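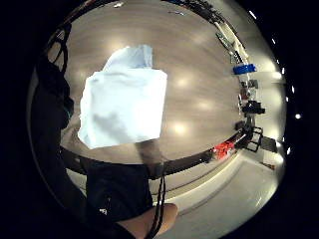
Perkard has sold mechanical keyboards under its own name for seven years, most of them to people who type for a living. Its newest board, the Pandau, is a compact layout with a gasket-mounted plate and sockets that let the owner change the switches without a soldering iron. We spoke to the company's lead hardware designer at its workshop. He asked to be quoted by job title only, as the firm does with all its engineering staff.

The first question was why a small company would bother with its own stabilisers, the wire assemblies that keep long keys level. Most makers buy them in.

"We bought them in for the first two models," the designer said. "The housings were fine. The wires were the trouble. If one leg sits slightly higher than the other, the space bar ticks on one side, and you can hear it across a room. We were rejecting too many, so we started bending our own."

The wires are now formed on a fixture built by Pulitz, a tooling shop that also cuts the moulds for the case feet. Each wire is laid on a flat plate and checked for rock before it is fitted. The ones that fail are bent back by hand if the error is small, and scrapped if it is not.

Lubrication is still manual. A thin grease goes on the ends of the wire and a thicker one inside the housing. The designer would like to automate it but has not found a dispenser that places so little grease in the same spot each time.

"Too much is worse than none. It creeps. After a few months it gets into the switch next door and that key starts to feel slow. The customer then writes to say the switch is faulty, and from where they are sitting it is."

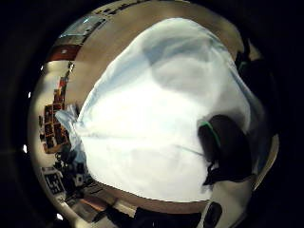
On switches, Perkard offers three weights, all made to its drawings by Arriaga. The difference between them is the spring alone. The stem and housing are common to all three, so a buyer who finds the light version too easy to press by accident can fit heavier springs and keep everything else.

I asked about the quoted life of the switches, a figure that appears on nearly every keyboard box and is rarely explained.

"It is a machine pressing straight down on the middle of the stem," he said. "People do not press in the middle. They catch the edge of the cap and push it sideways a bit as well. We run a second test with the plunger off centre, and the numbers from that are lower. We use those to pick materials. We don't print them, as there is nothing on anyone else's box to compare them with."

The off-centre test stops every 2000 presses so that the contact resistance can be logged. What the team looks for is drift — a steady rise matters more to them than a single high reading, which is usually dust.

The keycaps are PBT with dye-sublimated legends. PBT shrinks as it cools, and the long caps tend to bow. The Pandau's space bar went through several changes of rib pattern before it came out flat enough to pass. The designer described this as the slowest part of the project. The firmware, by contrast, was carried over from the previous board with a new key map and a shorter debounce time.

There is no wireless version. He gave two reasons: the battery would sit where the foam now goes, and the added certification would cost more than a run of this size could carry. The first run is 700 boards. A second is planned for November if the parts arrive.

Some early buyers have complained about the weight of the case, which is aluminium throughout. He was not inclined to change it.

"A light case rings. You can fill it with foam, and we do use one sheet, but after that you are only hiding the problem. The mass does most of the work."

The USB socket is on a separate daughterboard held by two screws. He regards this as the most useful decision in the whole design, although it does not appear in the sales copy. Sockets are the part most often broken in returned boards, usually by a pulled cable, and on the older models a broken socket meant replacing the main circuit board. The daughterboard can be posted in a padded envelope and fitted with a small screwdriver.

Perkard intends to stock spare daughterboards, stabilisers and plates for as long as the Pandau is on sale. Beyond that, he said, it will depend on how many are left on the shelf. The drawings for the plate are to be put on the company's site, so that owners can have one cut locally in another material if they want a softer or stiffer feel.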